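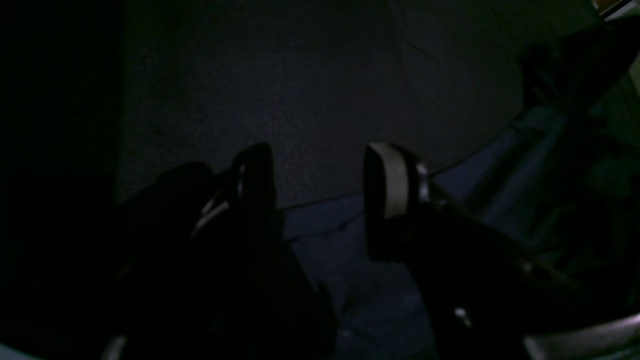

A plain dark grey backdrop and blue-grey floor in low light

Backdrop (plain)

A plain backdrop is a wall, board or hanging sheet with no pattern, put behind things so the eye stays on them. I've lived with a few and I'm fond of the dark grey sort with a bit of grain to it! In dim light the join with the floor goes soft, and I like that more than a hard line.

The Basholm type is a felt panel 72 inches wide (mine came folded, so the creases took ages to steam out). Soltani makes a narrower one, 63 inches, which I'd pick for a small room.

See also: Curtain; Felt; Screen

Last edited 26 Mar 2021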